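Workshop notebook – Textile Conservation Room
October, Wednesday, entry opened 9:15 a.m.

Subject: Mirkari coverlet, washing trials and preparation of the support fabric

Work resumed this morning on the Mirkari coverlet following last week's condition review. The review confirmed that the red border is the least stable part of the object. The indigo center is sound apart from two old repairs near the fold line, both worked in a hard cotton thread that has begun to cut the surrounding weave. These repairs will remain in place until the object has been washed. Removal while the cloth is stiff was considered and rejected.

Spot tests on the red border were repeated with deionized water alone, then with the Grevar detergent at the lower concentration. Each test was left under blotter and light weight for ten minutes. Deionized water produced no transfer on the blotter at any of the test sites. The detergent produced a faint pink mark at the northeast corner and nothing elsewhere. The same corner gave trouble in the spring and appears to have been redyed at some point, as the color sits on the surface of the yarn and has not reached the core. A sample yarn from the loose fringe has been set aside for microscopy.

Decision: the full bath will be deionized water only. Detergent will be applied by sponge to the indigo center, with the border isolated by blotter strips. Staff who were present for the Dogar hanging will recall that this method is slow, and the wash table should be reserved for the entire day.

Bath volume was worked out again. The earlier sheet assumed the small tray, and the coverlet will not lie flat in it. The large tray requires 400 liters for four baths at the correct depth. The deionizing column was last changed in the summer and has since delivered almost 3000 liters. The replacement cartridge is to be fitted before the first bath, and conductivity readings are to be entered on the column log before and after.

11:40 a.m. Support fabric. Three candidate cottons were washed and pressed for comparison with the object. The Firnach plain weave is the closest in weight and drape but shrank more than expected in the warp direction. It will be washed a second time and measured again before any cutting is done. The heavier twill has been ruled out – it pulls at the coverlet along the center seam when the two are hung together on the test bar. The third cotton is acceptable in weight, though its finish has not come out fully and it resists the dye.

Dyeing of the support fabric will follow the recipe used for the Dogar lining, adjusted toward gray. Two swatches were dyed before lunch. The first is too green under the gallery lamps. The second is close, and a third will be made at a slightly lower strength. All swatches are to be labeled on the selvage in pencil. Ink labels ran during the last project and caused confusion over which recipe had been used. 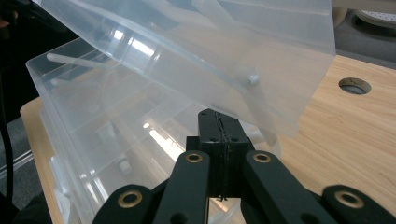 Thread and needle stocks were reviewed in the afternoon in preparation for the stitching stage. The hair silk is sufficient in the blues but low in the reds, and an order has been drafted for the supplier. Curved needles in the finest size should be added to the same order. The frosted plastic box with the hinged lid is the type to be used for the sorted skeins, as the lid stays attached and cannot be set down on top of the work. Skeins should be wound on acid-free card and interleaved with tissue. Loose ends of unknown fiber are not to be stored with the silk.

2:50 p.m. The old accession file was consulted regarding the two repairs. It records that the coverlet was lined until the year 2000, when the lining was removed for display. No treatment report accompanies the note, and the lining has not been located in the store. If it survives, it may explain the line of empty stitch holes along the lower edge. A request has been placed with the registrar's office for any photographs taken at that time.

Outstanding:
Fit new cartridge and record conductivity.
Second wash and measurement of the Firnach cotton.
Third dye swatch, lower strength.
Microscopy on the fringe sample from the northeast corner.
Confirm wash table reservation and post notice on the door.
Send the thread and needle order once the reds have been matched against the border in daylight.

Room closed at 4:30 p.m. Object returned to its board and covered with tissue. Relative humidity was steady throughout the day.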